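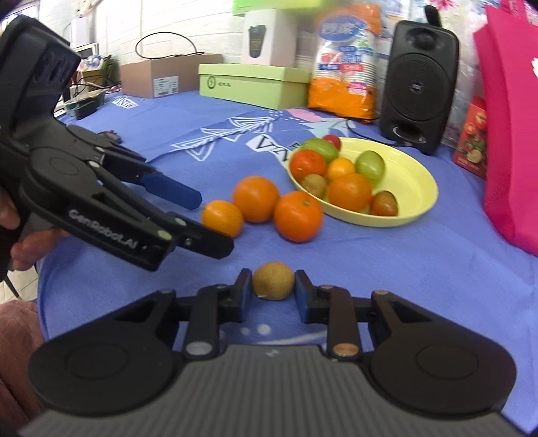
**Fruit sorting at home** is the old habit of going through a bought or picked lot of fruit and dividing it by what should be eaten first. I've kept this page of the Stiltatby household wiki going for a good while now, and I still get carried away whenever I edit it, so bear with me!

## Name

Round Stiltatby people just call it "going over the fruit". In Rendstead, down the valley, the word is *tabling*, as you tip the whole bag on the table and start there. I grew up saying tabling and still do, whatever the title of this article says.

## How it's done

You want a clear bit of table and decent light. Pick up each fruit, feel its weight, press gently near the stalk and have a sniff. I make three lots: eat today, eat this week, and keep. Some families make do with two (my own gran had one, called "jam").

Citrus is the easy part. A mandarin that feels heavy for its size is usually juicy, and a puffy, loose skin often means it's been hanging about. Thin-skinned fruit such as longans are trickier – the shell can look perfectly sound when the inside has turned, so I open one and judge the rest by that. Kiwis go by touch alone. If they're rock hard, I put them in a paper bag with a banana and forget them for a few days.

## Keeping

Apples need to be kept apart from nearly everything, as the gas they give off hurries other fruit along. Mandarins do well in the fridge drawer, though I like mine at room temperature and will put up with losing the odd one. 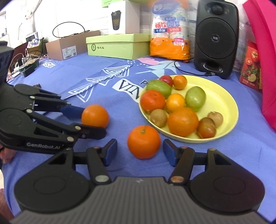
Galell wrote on the talk page that the fridge ruins the flavour of a mandarin and that a cold larder is better in every way. Fair enough, if you've got a larder! I've left both views in.

## Local custom

The Besson orchard shop used to hold a tabling evening each September. Everyone brought a bag, sorted it at the long benches and swapped what they didn't fancy. The best one I went to had 88 bags on the go, and the windfall pears alone came to 510. I took home 11 quinces and no idea what to do with them.

## See also

- Storing apples in newspaper
- Marmalade, small batches
- Windfalls and wasps

*Last edited April 20, 2018*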